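Carré project, July progress note for Ravmont
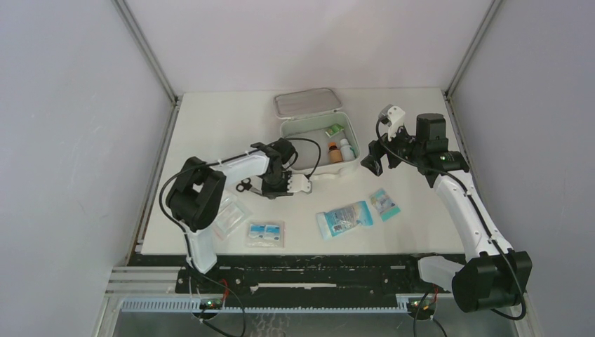
Huguette Brunet wondered, after my last note, whether we need quite so many goes at the same job, or whether the model would get the idea from fewer. Fair question, and I've been chewing on it all month!

So, where we are. We've recorded almost 2,000 runs of the first aid packing task, and 400 of those are new in July. Each one is a person driving both arms to put supplies into the case. The bottles are the friendly part. The floppy packets and pouches are the pain (they slide, they fold, they end up facing the wrong way), and that's where I think the extra runs earn their keep. We tried training on a smaller set to test Huguette's point, and it coped with the bottles and made a right mess of the packets.

I've also thrown out 12 runs where the operator paused too long in the middle. We now have 4 people trained up at Grunham, which helps, as everyone reaches for things a bit differently.

Money is on track, apart from spare cables from Raltel costing more than I'd put down. Next month I'd like to start on closing the lid, and I'll send the new task list before we begin.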